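Oiling a maple worktop: notes after the second winter

I refinished the worktop in November and have had enough questions about it since to justify writing down the procedure. Most of what follows concerns the oil and the order of work. Anyone wanting a film finish such as polyurethane should look elsewhere, as I have no recent experience with it.

The top came from Gurkham, a small joinery supplier that has since stopped selling direct. It was delivered unfinished and slightly over-thick. For the first year I used plain mineral oil, applied whenever the surface looked pale. Mineral oil does not cure. It migrates into the wood and is gradually lost to cloths, paper and warm air, so the interval between coats never gets much longer. By the end of that year I was oiling every three weeks and the top still marked from a glass of water.

Dorian Huet suggested changing to a curing oil, and lent me half a tin of polymerised linseed to try on an offcut. I ran three offcuts side by side: mineral oil, his linseed, and a tung oil blend sold as Plelteo. Each had a wet tea bag left on it overnight. The mineral oil piece stained to a depth that needed a plane. The other two were close enough that I chose on smell, and the tung blend won.

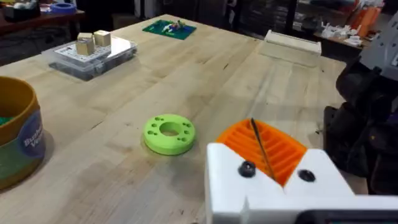
Maple strip top, with the usual small marks and scratches.

The old oil has to come out first. White spirit and a lint-free cloth will lift some of it, and sanding removes more. I started at 80 grit, went to 120 and finished at 180. Going finer is a mistake on maple. The grain is already tight, and at 240 the surface is burnished to the point where oil sits on top and goes tacky. Sand along the strips. Cross-grain scratches hardly show on dry maple and become very obvious once oiled.

After 120, wipe the whole top with a damp cloth and leave it to dry. This raises the fibres so that the final pass can cut them off. Skip this and the first spill will do it for you.

First coat: thin the oil with an equal volume of white spirit, flood the surface, wait 11 minutes, then wipe off everything that has not gone in. The tin says fifteen, but my workshop runs warm in the evening and the last third was already dragging. Later coats go on neat and much thinner. I applied five in total, a day apart, with a grey abrasive pad between the third and fourth. Do the underside as well. It needs only two coats, but a top sealed on one face will take up moisture unevenly and cup.

Rags soaked in curing oil can heat up and catch fire on their own. Lay them flat outdoors until stiff, or put them under water in a lidded metal tin.

Full cure took six weeks. The surface was dry to the touch well before that, but a mug left on it in week two printed a faint ring, which I removed with the grey pad and one local coat.

Qistina Liew asked whether wax on top is worthwhile. I tried a beeswax paste at the left-hand end. It feels pleasant, fingerprints readily, and has to be stripped before re-oiling. I have not extended it to the rest.

Current maintenance is one thin coat every six months. The next job is the end grain by the window, where two of the strips have opened slightly at the glue line. I have some thin epoxy for that and will report back once it has been through a heating season.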